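Going Paperless at Jollgate: A Second Opinion
Jan 27, 2019
by Aivar Jõgi

The building association has asked members to send in their thoughts on the switch to Premora, so these are mine. I rent a unit on the second floor, I have been at Jollgate for 11 years, and I have sat through enough new systems to be wary of the next one.

Premora, for anyone who skipped the January meeting, is the online service that is supposed to take over the sign-in sheets, the loading dock schedule, the repair requests and the minutes. The pitch was that we would save paper, save time and always know who has the dock. I would like all of that. I just didn't hear much to back it up. When I asked how much paper we use now, the answer was "a lot." When I asked how much time we spend on it, the answer was "too much." Those may both be true, but I wouldn't sign a two-year contract on them.

Let's take the dock schedule. At present it is a sheet of paper by the freight elevator. You write down your name and your hour. If somebody is already there, you pick another hour or go talk to them. It has problems. The handwriting is bad, people book the whole morning and show up for ten minutes, and the sheet from before the holidays stayed up well into the new year. None of those problems comes from paper. A person who books a whole morning with a pen will book a whole morning on a phone, and will probably do it from bed. 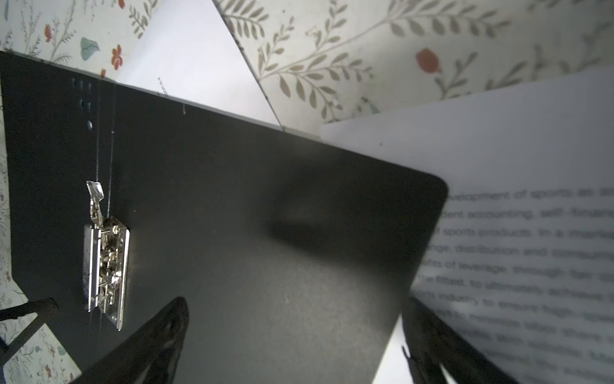 Clip hardware and punched slots on a black board.

Repair requests are where I have the most doubt. We tried this once before, with Bondus, and some of you will remember how that went. You filled in a form, you got a number, and the number sat there. My radiator was "in progress" for most of a winter. It got fixed when I walked downstairs and mentioned it. I was told at the meeting that Premora is nothing like Bondus. Maybe so. The screens we were shown looked very much like Bondus with a nicer color behind them, and the person showing them couldn't say who on our side would be reading the requests when they came in. Right now that is one part-time manager. She will still be one part-time manager.

Then there's the money. The first year is discounted. The price for the second year was described as "in line with similar products," and I'd like to see it written down as a figure before anybody votes. I'd also like to know what happens to our records if we leave. With Bondus we got them back as a pile of files that nobody has managed to open. The old minutes, the ones in binders in the office, I can still read. I went and looked up the 2010 roof discussion last week and it took me less time than resetting my Premora trial password.

A neighbor pointed me to the Samonte building across the river, which moved everything online and is said to be delighted. I called over there. They like the minutes being searchable, and I can see why. They also told me they print the dock schedule every morning and tape it to the wall.

I'm not against trying it. Put the minutes online first, leave the dock sheet and the repair book alone, and look at it again after the summer. If the company won't sell us only that part, I would take it as a useful thing to have learned before signing.

Comments go to the office, by email or in the box by the mailroom. The vote is at the next general meeting, and proxies have to be in 10 days ahead.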